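The Computer That Came With the House

When we bought the house, the old owners left us three things in the basement: a dehumidifier, a box of Christmas lights, and a desktop computer the size of a carry-on suitcase. The dehumidifier died that June. The lights are still in the box. The computer sat under the stairs until this spring, when I needed a project that would keep me indoors and away from the seed catalogs.

I should say right away that I am not a computer person. I write about quilts and secondhand furniture, mostly! But I have stripped a lot of dressers, and I had this idea that taking apart an old PC couldn't be so different. You find the screws, you put the screws in a muffin tin, you go slow.

So I called my friend Harriet Dunleavy, who helps run the repair mornings at the Culis Street library branch (they fix lamps, toasters, zippers, the occasional accordion), and she put me on to Ilham Pangaribuan, who handles the computers there. Ilham's first question was whether I wanted the thing to work or just wanted to see the inside. I said both. He said that was the right answer and to bring it in before ten, because after ten the toaster people take over the big table.

If you've only ever owned a laptop, let me tell you, an old desktop is roomy. It's practically a dollhouse in there. There's a metal cage for the drives, a big green board with everything plugged into it, and cables looping all over the place like somebody's first try at macrame. Ilham had me take a phone picture before I unplugged so much as one connector, and then another picture from a different side, and I rolled my eyes a bit, and I have since looked at those pictures nearly 39 times.

Dust comes first. You can buy canned air, but the library has a little electric blower and I have now priced one for myself. Take the case outside if you can. We did ours on the back steps, and I hold the fan blades still with a finger while I blow, which Ilham taught me and which I wish I'd known when I was cleaning box fans all those summers.

Then the part I'd been dreading, the processor. It's the square of metal and green that does the thinking, and it lives under a hinged metal plate with a lever. The lever feels wrong. You push it down and out and then let it rise, and there's a creak that made me yelp in a public library. Underneath is the socket, which on a lot of these machines is a field of teeny tiny pins, and they bend if you so much as look at them funny. Hold the chip by its edges. Don't put a thumb on the pins, don't wave a sleeve over them, and please, put the coffee on another table.

Between the processor and the cooler on top of it goes a dab of thermal paste, and old thermal paste is a lot like old frosting. It gets on everything. I used rubbing alcohol and coffee filters, small wipes, a fresh bit of filter every time, and it still took longer than refinishing a nightstand drawer. New paste goes on in a blob the size of a grain of rice or a small pea, depending on who you ask, and the people at the big table all had opinions, including the toaster people.

Memory is the fun bit. The sticks go in the long slots with the latches on the ends, they only fit one way around, and they take a firmer push than feels polite. Ilham dug 2 spare sticks out of a drawer for me, and I bought a small used drive from Verance, the refurbisher out past the car wash, so I wasn't trusting my recipes to something that had spent years next to a dehumidifier.

My setup at home now is a folding table, an old bath mat so the screws don't roll, that muffin tin, and a reading lamp I can bend every which way. Metal cases throw a lot of glare, and I do better with the lamp off to the side. Parts I'm not using stay wrapped until the minute I want them. I've got a second machine lined up already, a cousin's old office tower, and my husband has asked, very nicely, where it's going to live.

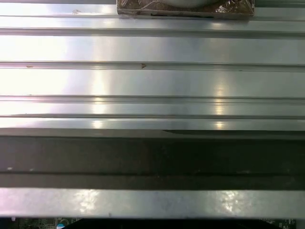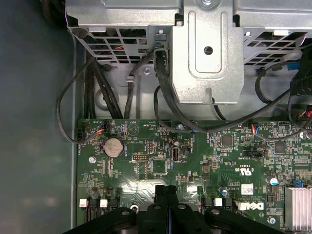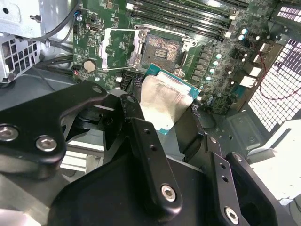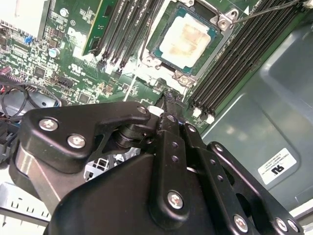

Close quarters: ribbed metal and a plastic-wrapped item in the first picture, and the green motherboard in the other three, with the processor over its open socket in the third.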